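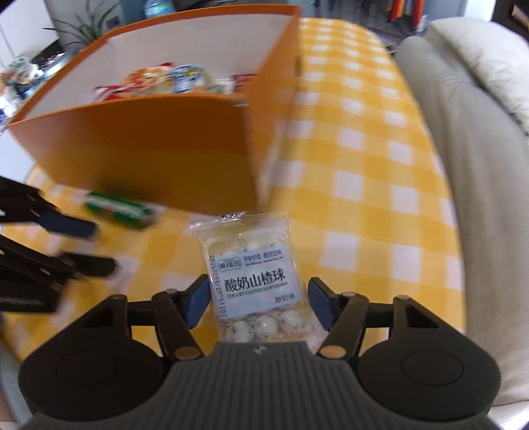 Snack Shelf Moves to the Second Floor

Starting the week of 11 Mar 2019, the Nulwood snack shelf will be in the second floor kitchen, next to the mail slots. The old spot by the stairs was too warm in the afternoon and anything with a coating on it went soft.

Prices stay the same. Put cash in the tin or sign the sheet and settle up at the end of the month. Last month the shelf sold 102 items and the tin came up short by 17, so please write your name clearly when you sign.

Siham Fakhoury is taking over the ordering from Imad Farah. She has added dried fruit, two kinds of rice crackers and yogurt-coated hawthorn balls. The hawthorn is tart under a sweet shell and has done well so far. The salted peanuts are gone for now. Brarkora only sells them by the case, and we still have most of the last one in storage.

If you have a nut or milk allergy, check the label or ask Siham before you open anything. Small packets are easy to mix up once they are out of the box.

Requests go on the clipboard. The next order is placed on the last Friday of the month. Cold drinks will be back in July.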